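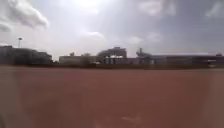
Skye Aitken argued, on reading a first draft of this section, that a demonstration given by remote control on open ground teaches the robot less about the task than about the habits of the person holding the sticks. We accept part of this. On the Serkness site the operator has few close objects to steer against, and small corrections to heading are made late. Those late corrections are recorded together with the intended path, and a policy trained by plain copying will repeat them.

3.2 Collecting the demonstrations

Each operator drove the Widel base over a set route of straight runs and wide turns, using a hand controller with two sticks. Speed and turn rate were logged with the video at 15 frames per second. Twelve operators took part and gave 432 demonstrations in all. Runs in which the link dropped were kept, but the gap was marked and left out of training. Operators were told to finish a poor run and not to restart it - an early trial at Diltlow had shown that restarts left us with almost no examples of recovery.

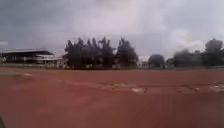

Heading was the hardest quantity for operators to hold steady. With no view of the wheels and a short delay on the link, most of them picked something far off and drove towards it. Figure 2(b) gives an idea of what was on offer: the tall dark trees in the middle stand well above everything else on the horizon, while the scuffed band of soil offers only a weak guide on the ground itself. Operators who fixed on a distant mark turned less often and by smaller amounts. Those who watched the ground made many short corrections, and their logs needed smoothing before use. We applied the Aubert filter to the turn rate only; speed was left as recorded.

The learned policy was given the same video as the operator, at reduced size, and no map or position data. We did not tell it where the operator was looking. Whether it comes to rely on the skyline in the same way was tested by masking the upper half of the input, as set out in Section 4.
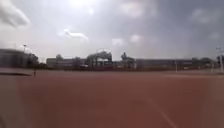 Would hand guiding have given cleaner data? One reader of the draft put this question to us, noting that pushing the base along the route removes the link delay altogether. It does, and we tried it for the straight runs. The paths were smoother, but the logged wheel speeds came from a person's push and did not match what the motors produce under command. The person also appeared in the video on the turns. Hand-guided runs were therefore used only to check the route and form no part of the training set.

Figure 2. Open red-brown ground under overcast sky, three views (a) to (c), in order of appearance.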